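Forum > Equipment and Purchasing > Two-arm cell or one arm plus a feeder?

Started by benchrat_lou
Tuesday, March 4, 2025

We have to put in our equipment request by the end of April and I would like some opinions before I fill out the form. The job is sorting small plastic parts by color into bins. At the moment we do it with building bricks as stand-in parts, on a tabletop cell with two small arms on a rail. It's a loaner arrangement with our Bernirthorpe site and they want a decision on whether we buy our own.

The choices as I see them:

Two arms on one rail, same as now.
One better arm plus a vibrating feeder.
One arm now, second arm next year if the money is there.

I lean toward the first. My manager leans toward the third. The money for fingers, pads and cables has to come from the same line as the arms, and I have no idea how much to set aside for that. Wrist view with a red brick in the gripper:
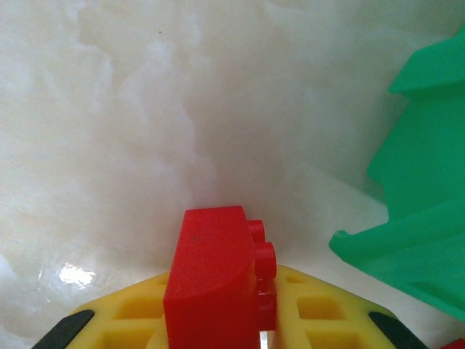 Bernirthorpe Small Parts Automation Group

The form asks for a parts list, a spares list and a space plan. I have the parts list. I need help with the other two. Our floor space is one bench.

Reply from plotine_user
We went through this last year with the Plotine arms. Put more in the spares line than you think. The arms have been fine. What we bought over and over was finger pads, servo cables and power supplies. If the form lets you, make spares its own line so it can't get trimmed when somebody rounds the total down.

Also ask whether the price includes the wrist camera. Ours did not, and we had to go back and ask for more money in the middle of the year. That was not a fun meeting.

Reply from coldsolder
I'd skip the two-arm setup. For color sorting, one arm is enough. The second arm doubles your wiring, your calibration and your spares, and half the time it waits for the first one to get out of the way. Put the money into one arm with better repeatability and a feeder. Parts arriving one at a time is worth more than another gripper.

Reply from benchrat_lou
The feeder is the piece I can't make up my mind on. Our real parts come in mixed and in small lots, up to 400 pieces, and the shapes change. The feeder quote I got was for one shape only, and every new shape is a new bowl. That's why I keep going back to picking straight off the table.

Reply from coldsolder
Then get a flat feeder with a camera over it. They cost more but you don't need a new bowl. I still say one arm.

Reply from tableleg
Can you post the whole cell? Hard to say anything about a space plan from a brick.

Reply from benchrat_lou
Sure. Bins are at the back and parts are in the middle, with both arms reaching in from the front rail.

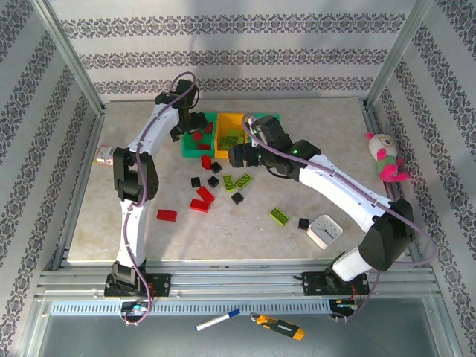
Posted by benchrat_lou, Bernirthorpe Small Parts Automation Group

You can see how little room is left once both arms are over the table. The bins have to stay along the back because I want the middle free for parts. If we went to one arm I could get by with a narrower table, and that's the main point in favor of my manager's plan.

Reply from tableleg
Thanks, that helps. Some things I would put in the plan:

Leave space outside the enclosure for the elbows and for a person to reach in. People measure the tabletop and forget this.

Budget for cable management. Those purple cables run along the outside of the arms, which is normal at this size, but they are going to be your first replacement item. Buy clips and a spare set for each arm.

The little electronics box below the rail needs a proper cover if this is going to be a permanent station. Our safety person would not sign off on wiring in the open, and the cover took 3 weeks to arrive.

Reply from plotine_user
Agree on the cables. I'd add a plain wall panel to the list. Your walls have a pretty busy pattern on them. If your vision setup is trained with that behind it and then you move the cell to a different room, you may end up redoing some of the work. A plain panel is cheap. Or buy the same covering and bring it with you, either way put it on the form.

Reply from coldsolder
Or leave the walls alone. If the camera software can't handle a wall, a panel is not going to save you. I would not spend a purchase order on it.

Reply from plotine_user
It's one line on a form. We had trouble, maybe you didn't.

Reply from diep_bench
Different question. Who are you buying from? We got quotes from Vetus and from Diệp (no relation to my user name, I picked it before I knew the company). Vetus gave us a bundle price for two arms and the rail. Diệp priced each arm separately but included two years of parts. By the time we added spares to the Vetus quote, the totals were close enough that we chose on support. Ask both of them how long a replacement arm takes to ship. That matters more than the sticker price if you only have one arm, and it's also my argument against buying only one. When our single arm was out for repair, the station did nothing until it came back.

Reply from benchrat_lou
That's a good argument and I'm going to use it. With two arms on the rail, one can be down and the other can still reach most of the table. I did not have that in my notes.

One more view for the reach question. The left arm is over the yellow bin and the right arm is at the green bin on its own side, so each one does need to get to the back of the table.
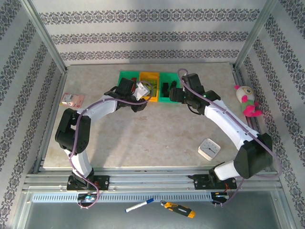 What I'm putting on the form so far

1. Two arms and one rail, bundle quote and separate quotes both attached.
2. Spares as a separate line: finger pads, one full cable set per arm, one power supply.
3. Wrist cameras, if not included in the price.
4. Cover for the electronics under the rail.
5. Plain wall panel. Coldsolder can be mad at me.
6. Bench space with clearance at the sides for the elbows.
7. Bins. We use three now and I want some extras in other colors.

Flat feeder goes in as an option for next year with its own quote.

Reply from coldsolder
Not mad. I'd still take item 5 off and move the feeder up. Get the feeder quote now even if you don't buy it, so there is a real number next to the second arm when they compare.

Reply from tableleg
Add a tool tray to item 6. You have a marker and a utility knife on the shelf under the rail, same as my bench. And check whether the bench quote includes delivery. Ours was left at the dock and we had to pay to get it upstairs.

Reply from diep_bench
Add calibration time too. It isn't equipment, but if your form has a labor box, put in two days per arm. We left ours blank and then had to borrow the hours from another job.

Reply from benchrat_lou
There is a labor box. I'll put the days in and send the feeder request out this afternoon. Will post again when the Vetus quote comes back.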